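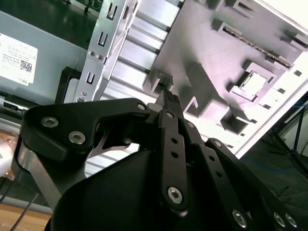

Forum > Automation > Faults and Safety > Gripper let go after e-stop

We use cookies to remember your login. OK / Settings

flurkar_fan
So our Hitlow cell dropped a CPU on Friday. I hit the e-stop, air went off, fingers opened. Cycle 534 and not one drop before that! Anyone seen this?

benchrat76
Yep, last November. Your valve is single solenoid, I'd bet lunch on it. Swap in a double and it holds position.

oilcan_ed
Disagree. A double won't help if you dump the supply too. You want a check valve right at the gripper.

flurkar_fan
Ok but then how do I get my hand out if it closes on me?? We train people on this cell, and I'm more worried about fingers than chips.

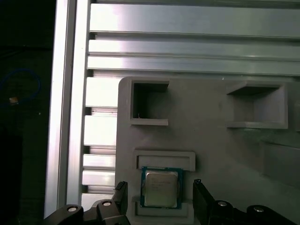
Also the pocket is a snug fit, so if it lets go up to 2 mm high the chip lands crooked and the next pick crunches it.

oilcan_ed
Manual bleed button next to the check valve. Cheap.

benchrat76
Fine, check valve AND a double. Still owed lunch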